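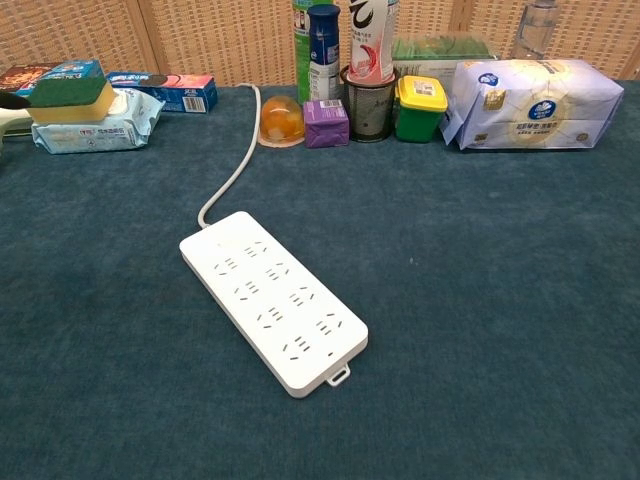 Another tidy-your-desk study, a reader wrote under our August notice, and who is going to pay me to wind up cords? Fair question. We had doubts about the last one ourselves.

Berkby is looking for 20 people to sort a table of everyday household stuff: a power strip, wipes, a kitchen sponge, biscuits, whatever else ends up there. You put it in order your own way, then tell us why. We are not convinced that storage advice works, Kisex's or our own, and would like to hear from people who ignore it.

Sessions run 2 hours at the Pfister building. Pay is $219, after the session and not before. No experience needed. Professional organisers, please sit this one out; we've heard the theory.

Don't apply if you want a certificate or a new favourite hobby. Otherwise send a few lines on the messiest surface in your home to the Berkby front desk, quoting study 1127. Applications close at the end of January 2021.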